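**Arm sags after protective stop in the sim, cubes shoved off the board**

Posted in: Simulation and Control

**dezso_sz**

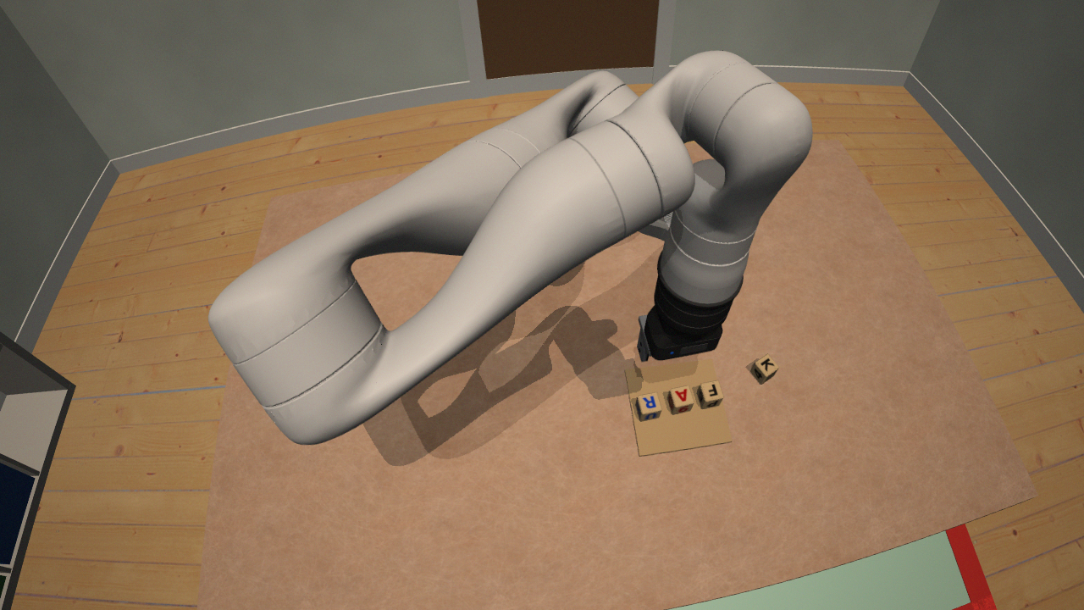
*Spelling cell, R, A and F on the board and the K still out on the mat.*

Hello all, and sorry in advance for the length of this. I've been building a little letter-cube task in simulation before we let the real arm at Brevdale anywhere near it, and I've got a fault I can't shake.

The task is simple enough. The arm picks up a cube, brings it over the board and sets it down in the row. Most of the time it's lovely to watch. But when I trigger a protective stop while the gripper is low over the board, the arm doesn't hold. It sinks, quite gently, until a finger meets the board or a cube, and then the solver gets cross and flings the cube across the room. I ran 398 episodes overnight with random stops, and 5 of them ended that way. The stop flag is set correctly every time, I've checked the log until my eyes hurt.

Has anyone met this before? My worry is whether the real one would do the same.

**margit_k**

Oh, I remember this one, and it cost me most of a November! Have a look at what your stop handler does to the joint targets. Mine cleared the controller and only put the brakes on at the next control tick, so for a short while there was no torque and no brake either, and gravity did the rest. If your physics runs faster than your controller there's plenty of time for a heavy forearm to get moving.

**Gorkthorpe**

With respect to Margit, I'd look at the contacts first. Small light cubes on a thin board under a big heavy arm is asking for trouble, whatever the brakes are doing. Make the cubes heavier or drop the physics step and I'd bet the flinging goes away.

**margit_k**

It might well, but the arm would still be sinking, wouldn't it? The flying cube is how Dezső noticed. I'd be sorry to see him tidy that up and lose the only sign he's got that the stop is wrong.

**Gorkthorpe**

Fair, though he asked about both. I still say five in 398 smells like contacts. A brake gap ought to show up on every stop.

**chuks_bashir**

Could be that it does show up on every stop and only matters when the gripper is low. Dezső, would you plot the height of the gripper for a stop made well up in the air? If it drops there too, with nothing to touch, that settles it without any arguing.

And please, whatever the answer is, keep people out of the real cell until you've tested the stop there on its own. We had an arm at Dromlow come down a hand's width after a stop, and the chap beside it had been leaning in to straighten a part. He was fine, just very quiet for the rest of the afternoon.

**dezso_sz**

Thank you all, this is such a kind forum. I did as Chukwuemeka suggested and it drops on every single stop, high or low. Only a little, but it's there. So I went digging, and my controller runs at 100 Hz with the brake applied on the tick after the stop. I've moved the brake into the physics callback, so it goes on at the same step as the flag, and the next 200 stops held still.

Gorkthorpe, you weren't wrong either – I pushed a finger into a cube on purpose and it still shot off like a pip. I'll bring the step down this evening.

**Gorkthorpe**

Ha, I'll take half a point. Well done for finding it.

**g_lakatos**

One thing to add, if I may. Please don't take the sim fix as an answer for the hardware. The real brakes take time to bite and yours now bite instantly, so in one way you've made the model kinder than the machine. I'd put a short delay back in, with the torque held until the brake has closed, and measure the true figure at Brevdale with the gripper empty and the fence shut.

**dezso_sz**

That's a very good point, Gergely, and I hadn't thought of it at all. Szabolcs Fekete looks after the cell there, so I'll ask him for an hour on the arm and post the plots when I have them.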